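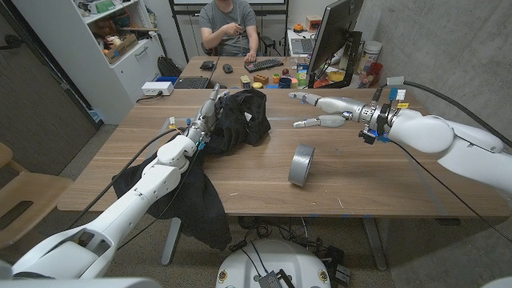

*Near table, dark garment and the duct tape. Galtley, December 20, 2025.*

Table and cloth notes. I wanted to settle whether the new folding sheet from Bodin is any use to us before we tape a copy to the wall. My view before starting was that it isn't. My view now is a bit softer, but not by much.

The sheet says to begin with the garment "laid flat and square to the table." Fine, but that's most of the work. Once a piece is flat and square, a child can fold it. What we get in practice is a heap, usually off to the left, with a good length of it hanging over the near edge. The hanging part matters more than the heap. It pulls. If there is more weight over the edge than on the top, the whole piece wants to go to the floor, and you spend your time hauling it back.

So step zero, which Bodin leaves out: get everything up on the table first. Then look for a hem. I'd write it on the sheet in pen.

The blue tape line along the near edge. I've heard it called a guide for squaring up the bottom hem. I don't buy it. The moment any cloth hangs over the front, the line under it is hidden, so you lose it exactly when you'd want it. A second line farther in might do better. Two lines would also give us something to check the finished width against, which at present is done by eye and then argued over.

And the duct tape should live somewhere other than the middle of the work area. A roll standing on its edge will go wherever a sleeve or a corner sends it. Either lay it down or put it away.

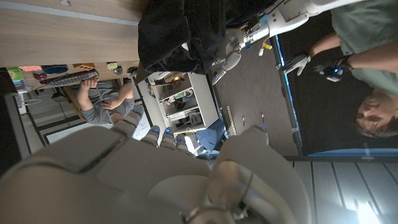

The Filelov claim next. Their flyer says the cloth will take "over 3,000 folds without holding a crease." I have no way of checking that and I doubt they do either. Who folded it, and how hard did they press? More to the point, I'm not sure it's a selling point for us. Something that won't hold a crease won't hold a fold. You press the edge down, let go, and it opens up again slowly, like it's thinking it over. The old batch from August was stiffer and I got 69 clean folds out of it before I stopped writing them down. Nobody kept a sample, so that comparison is weaker than I'd like.

Color is the other complaint. Dark cloth on a walnut-toned top looks smart and is miserable to work with. You can find the outline well enough. Inside the outline it's all guesswork: seams vanish, and a hem lying on top of more of the same cloth can't be told from a wrinkle. I went looking for the hem by feel and got it on the second try. The Vorix lamp is supposed to help with this. With the lamp low and off to one side I could read the folds better. With it overhead I saw no difference at all. I would not buy another one on that evidence.
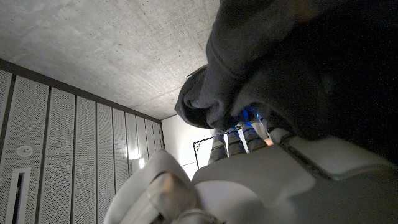
Thickness is where the sheet really lets us down. It treats cloth as if it were paper: fold line, press, next fold line. Thick soft material doesn't turn over in a line, it rolls. Pick up an end and it goes into fat rounded lobes, and where it doubles back on itself you get a hollow inside the roll. Press on that and you're only squashing the hollow, which comes right back. The surface doesn't help either. It's matte with a faint fuzz, dark enough on the shadow side to go nearly black, so the hollow is hard to pick out until you're right on top of it. Best I've found is to run a flat hand from the closed side toward the open side and let the air out before making the next fold. Slower, but the stack stays put.

To change on the sheet, if we keep it:

- add "bring all of the cloth onto the table" ahead of step 1
- strike "press firmly" and put "smooth toward the open side"
- say what to do when no hem can be found (currently silent on this)

Still open: whether a lighter table cover would fix the color problem or only move it to the light garments. I suspect it only moves it. Will try a plain sheet over the top before anyone orders anything. Also want a stiffer piece to run next to this one, same table, same lamp position, because right now I can't say if I'm annoyed at the method or at the cloth.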